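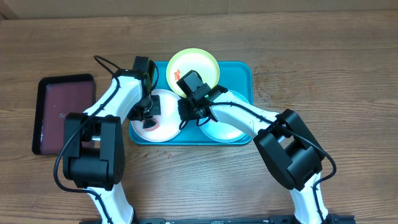 Bench notes: Watura and Fetetti controllers on the plate task

The two-arm bench at Sastow spent most of February on a comparison of arm controllers. Watura is the unit we have run since the bench was built. Fetetti is the candidate replacement, on loan until the end of the quarter. Both drive the same arms and the same parallel grippers, and both take their commands from the Fuchs planner, which was left unchanged for the whole comparison.

The task is plate wiping. Three round plates go on the teal tray, close together, each with a red stain. The sponge starts in the dark maroon tray on the left. One arm picks it up, wipes a plate and moves on to the next. We chose this task over the peg board because contact with a curved plate shows up small errors in wrist force that free motion hides.

We completed 243 runs, split between the controllers in alternating blocks so that sponge wear would fall on both. Runs stopped by an operator were logged but left out of the force figures.
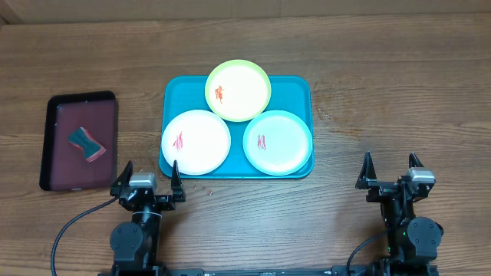
Picking up the sponge

The sponge is narrow in the middle, and the planner aims the fingers at that point. When the sponge lies at an angle in its tray the wrist has to turn before closing, and the two controllers handle this differently. Watura finishes the turn and then lowers the arm. Fetetti blends the two moves, which saves time but brings one finger close to the tray rim. Raising the approach height by a few millimetres cured the contacts we saw at first. The same change was then made for Watura, to keep the conditions equal, and the earlier blocks were repeated.

Gripper closing force was the same setting on both. Neither controller reports slip directly, so slip was judged from the wrist camera recordings after each block.

Wiping

Pressure on the plate is the main point of interest. Too little and the stain stays; too much and the plate slides on the tray. Watura holds a steady force on the flat part of the plate but overshoots as the foam meets the rim.

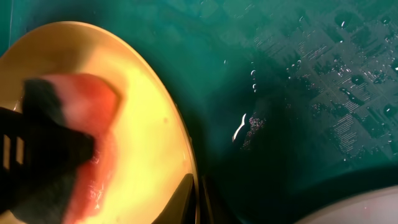

Fetetti overshoots less at the rim and recovers sooner. It is worse at first touch — the arm settles with a small bounce that appears in every force trace we have checked. The supplier's default damping is set for a heavier tool, and lowering it helped without removing the effect.

Message loss was checked separately. With 4000 force messages sent on a fixed test path, Watura logged 3959 and Fetetti logged all of them. The missing messages came in short groups near the start of the path, at the point where the camera stream opens. We suspect the shared network switch and will repeat the test with the cameras on their own line.

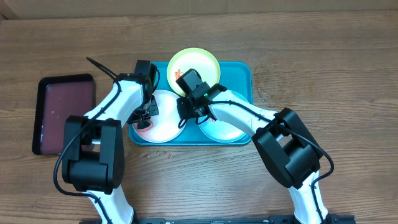
Left gripper over the lower-left plate, right gripper between the yellow-rimmed plate and its neighbour.

Two-arm runs, in which one gripper steadies a plate while the other wipes, have so far been tried only with Watura. The Fetetti unit needs a firmware update before it will accept a second arm on the same clock. That is booked for Thursday, and the bench will be unavailable from 2 pm.

Force traces and the settings files for both controllers are in the shared bench folder. Please copy the settings before editing them.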